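June 2022, finish bench notebook, Dornby shop

Wipe-on oil trials for the Wikholm tabletops, second round. Rumorley oil thinned 15 percent with mineral spirits, applied by rag, excess removed after 4 minutes. First coat flashed evenly except near the end grain, where it stayed tacky overnight.

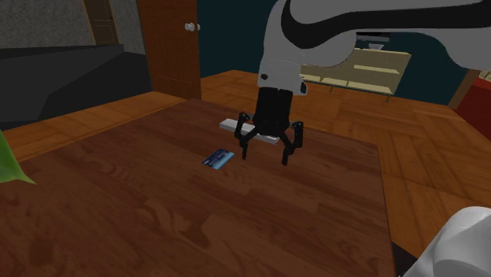 Second coat went on over a light scuff with a gray pad. Tack was gone by morning on boards A and B. Board C still printed under a thumb — probably too much oil left in the open pores. Scraped it back and will recoat thin.

Stain under the oil is the Matos red-brown, same batch as October. It reads darker on flat-sawn stock than on the sample chip. Client wants the chip color, so cut the stain 2 to 1 on the next set and compare in daylight.

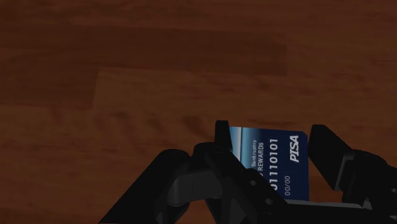 Abrasion: the old sheet asks for 3000 cycles before the first visible dulling. Board A passed. Board B dulled early along one edge, where I sanded through the first coat. Not counting that as a finish failure, but repeat it.
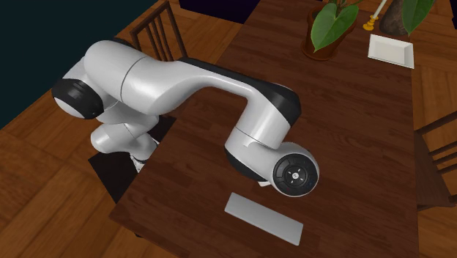 Render, brown wood table with plank pattern.

To do: order rags, relabel the stain cans, weigh the thinner instead of pouring by eye.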